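Coralie Cartwright
July 19, 2021

I've been meaning to write about the long table for weeks now, and I finally have a cup of tea and a quiet evening, so bear with me, this will be a few posts.

When we moved into the new room in Edville I said I would not fuss over furniture. I had a whole speech ready about how a table is a table! And then I spent 34 days looking at tables.

The first one I loved was from Hapeta and it was 1,050 dollars, and I closed the tab and went for a walk. The one we ended up with was 300, secondhand, pale blue on top with white metal legs, and I would not trade it for the fancy one now if you paid me. (Well. Maybe if you paid me a lot.)

I had worried the blue would feel like a dentist's office. It's a very soft blue though, and in the morning it makes everybody's papers look cleaner than they are, mine especially.

We tried it flat against the wall for the first week and it was fine, just a bit like a school cafeteria. Then we swung it around on an angle so it runs toward the middle of the room and you can get at it from both sides. So much better. I kept bumping my hip on the corner for a while but I've learned.

My one rule is flowers. There has to be something alive on the table, even if it's a weed from the parking lot in a jar. At the moment it's the pale yellow ones in the white vase, and next to them the little pot of pink ones, which I keep at the back so they don't get an elbow.

Somebody asked about the black mesh chair with the headrest. Yes, it's comfortable, no, it does not match anything, and I have stopped minding. I sit in it for the long afternoons and I'm grateful for it every time.

The pedestal fan is the other thing I'd tell you to buy before August if your place is anything like ours. A ceiling fan would be prettier, I know, I priced one at Niston and with the fitting it came to 788. The one on the pole goes wherever the warm person is.

Things still on my list: a proper tray for pens, a lamp with a kinder bulb, and a home for my notebook, because I open it on the front edge of the table and then wander off and leave it there all day.
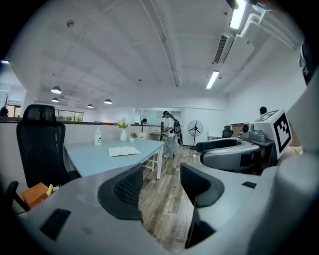
Anyway, if you have a lamp you love, send me the name of it. I'm hoping to get one before the evenings start drawing in.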